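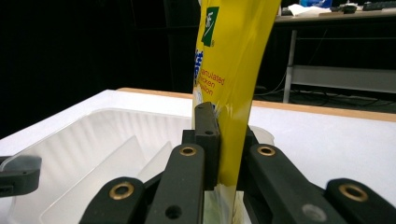

*Granulated chicken bouillon, in the yellow packet.*

Hello again, everyone, and thanks for your patience while Fjeld 2 found its feet. For anyone who joined us after May, Fjeld is the little sync layer that sits between Felent and whatever front end you favour, and this version is the first where you can swap the storage backend without rebuilding the whole works.
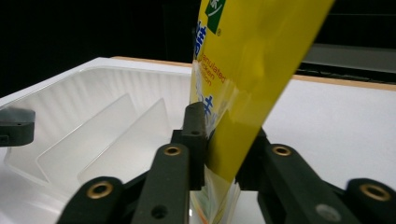

Page last changed: 7/21/21

Gudrun Engström has been chipping away at the import queue - a thankless job, and she's done it beautifully! Her test archive holds 2,306 records, and it now comes across from Zimia in some 4 minutes on her old laptop (it used to be a "go and put the kettle on" sort of affair). Châu Lương has rewritten the colour themes and closed 122 stale tickets while he was at it, bless him.

The Villside plugin still needs the old config file, so please hang on to yours for now. If your labels vanish after upgrading, run the migrate command a second time and drop us a line with the log.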